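MAUREEN FOTHERGILL IS STILL WALKING FASTER THAN YOU

5 min read

Maureen Fothergill would like it known that she did not take up race walking because her knees were bad. Her knees are fine. She took it up because the running club in Gurneck met at 6 a.m. and the walkers met at 9.

"I've been asked about my knees by two newspapers and a podiatrist," she says, cutting a cinnamon roll into quarters at her kitchen table. "Put down that I like to sleep."

She is 71, and this past season she won her age group in the 20-kilometer walk at the Nurach Open, finishing in front of several people young enough to have been her students. A few of them had been. She taught eighth-grade science for most of her working life and still has the voice for it.

Race walking has two rules, and she will explain them whether or not you ask. One foot has to look like it is on the ground at all times. The front leg has to be straight from the moment it lands until it passes under the body. Break either one often enough and the judges pull you off the course, usually in front of your family.

"People say it looks silly," she says. "It does look silly. So does pole vaulting, if you think about it for a minute."

Her first race went badly. She collected three red cards in the opening stretch, all for bent knees, and was waved off beside a portable toilet. The judge that morning was Tiburcio Tapia, who has since become her coach, a job he describes as mostly listening.

"She argued with me for 40 minutes," Tapia says by phone. "The race was still going on. I was supposed to be watching other people."

He agreed to look at her stride the following week, partly to end the conversation. What he found was a woman with very good hips and no patience. He had her walk a painted line in the parking lot behind the Skalora grocery store until she stopped leaning forward. It took most of a winter.
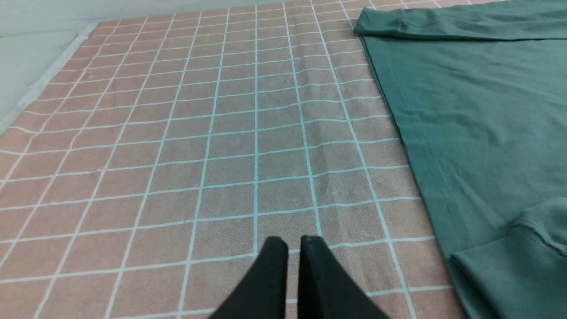
Pink grid mat, with a little lint.

Training now takes up five mornings a week. She walks the river path to the old Akolgo bridge and back, on her own if the weather is bad and with Tassanee Thammasiri if it isn't. Thammasiri is 38 and has a national qualifying time. She is diplomatic about who sets the pace.

"Maureen goes out hard and talks the whole way," she says. "I use the talking as a kind of altitude training."

The two of them share a long-running dispute about breakfast. Thammasiri eats oatmeal two hours before a race. Fothergill eats toast in the car. Neither has changed the other's mind, and Fothergill points out that only one of them has ever been sick at a start line, though she declines to say which in print and then says it anyway. It was her.

Money is a sore subject. The Nurach Open has a total purse of 4,000 dollars, nearly all of it for the open divisions. For winning her age group Fothergill received a water bottle and a coupon for shoe inserts.

"Which takes us back to my knees," she says.

She has gotten one younger walker out of the running club so far, Nayeli Bermúdez, a sophomore who used to run the 800 and was tired of being boxed in. Bermúdez says her teammates filmed her first walking practice and set it to circus music. She then beat one of them over a mile, him jogging, her walking. The video of that one has no music.

"I didn't recruit her," Fothergill says. "I told her what time we meet."

Next up is the October championship, on a flat loop she considers boring and therefore fast. Tapia won't be judging. He stepped back from officiating her races once he started coaching her, and she regards this as a pity, having finally figured out what he looks for. She would like to take a minute off her time. Tapia would like her to get through the first mile without speaking to anyone.

Asked which is more likely, she finishes the last quarter of the cinnamon roll and looks at the clock. It is 8:40, and the walkers meet at 9.

12 comments | 87 shares

Get local sports in your inbox. Sign up for our free newsletter.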